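Home | Journal | Household | Letters | Archive | Contact

Filed under: Household, Paperwork, Slow Projects

2/22/22

Readers of this journal will be aware that the sorting of my late aunt's papers has occupied a good part of the past year. The work is now complete, and I set down the method and the outcome for those who have written to ask, and for those members of the family who have not yet received their share of the letters.

The papers came to me from the house at Dritcombe in September, in a mixture of shoe boxes, biscuit tins and one large suitcase with a broken catch. My aunt kept everything she was sent and a good deal that she wrote herself and did not post. Letters from the Nostport branch of the family were tied in bundles with kitchen string. Receipts, seed packets, bus timetables and school reports had been pushed in wherever there was room. The only attempt at order was hers, and it was an order of the heart: birthday cards were kept by sender, and everything else was kept by nearness to her chair.

It was agreed at the outset that nothing would be thrown away in the first round. This rule proved harder to keep than expected. A gas bill from a house that has since been pulled down has very little claim on anyone's shelf space, and yet on the back of one such bill was the only full list we have of who came to my grandparents' wedding lunch. The rule was therefore kept to the end, with the single exception of empty envelopes bearing no stamp, no address and no writing.

The first round consisted of unfolding. Every sheet was opened, laid flat and left under a board overnight. Paper that has been folded in the same place for many years will split if it is pressed too soon, and several of the older letters were already coming apart along the creases. These were placed in clear sleeves without tape. I would ask relatives who hold other letters from the same period not to use sticky tape on them under any circumstances. It yellows, it creeps, and it cannot be taken off again without taking the ink with it.

The second round was by writer. My aunt's own hand is easily known by its very tall letters and its habit of running uphill towards the end of the line. Her brother's is small and upright. The Petrauskas cousins present more difficulty, as three of them learned to write from the same teacher and signed themselves only with an initial. I am grateful to Rasa Navickas, who gave up two afternoons to this question and settled most of it by looking at the way each cousin formed the number seven. A handful of letters remain without an owner and have been put in a folder of their own.

The third round was by date, and here I must admit to some guesswork. My aunt dated her letters with the month and never the year. The price of butter was of some help, as was the weather, and the many references to a dog called Brenasik allowed a whole run of undated pages to be placed between his arrival as a puppy and his disgrace over the Easter ham. I have marked all such dates in pencil with a question mark, and I would ask that the question marks be left in place when copies are made.

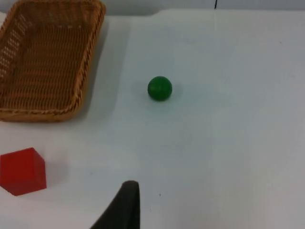
The wicker basket on the white table.

The final count stands at 199 letters and 40 cards, together with a quantity of loose notes which have been kept as one group. I had expected more letters and fewer cards. It should be remembered that the house was flooded once, before my time, and that the lower drawers of the bureau were lost. My aunt spoke of this only in passing, but one letter from her sister offers to write out again “all the ones you minded losing”, and it may be that some of the later pages are copies of earlier ones. The paper would bear this out in at least one case.

As to what the letters contain, relatives should not expect great events. There is a good deal about coats. There is a long disagreement, carried on with perfect courtesy over many months, about whether a plum tree had been promised or merely mentioned. There is news of illness, set down briefly and usually near the end of the page, after the weather and before the love. My aunt was not a person who complained, and I had not understood until I read these pages how often she might have done so.

One short run of letters has been held back. They concern a matter between two people, one of whom is still living, and it did not seem right that they should be passed round with the rest. They have been returned to that person with a covering note. I took this decision alone and I accept that others in the family might have taken a different one.

The remaining letters will be handled as follows. Copies will be made of every page, front and back, including the blank ones where a mark or stain might be of use in dating. The originals will go to the families of the people who wrote them, where those families wish to have them. Where they do not, the originals will stay with me. The cards will be kept together as my aunt kept them, by sender. I have 25 clear sleeves left over and will send them to any relative who needs them, on request.

Letters written in Lithuanian have been copied but not yet put into English. My own knowledge of the language is enough for recipes and greetings and no further. Offers of help would be very welcome – particularly from anyone who can read the older hand used by my great-grandmother, whose letters f and t are, to my eye, the same letter.

Corrections to the list of writers should be sent to me by post or through the contact page. Please quote the pencil number in the top right-hand corner of the copy.

Older post | Newer post | Back to Household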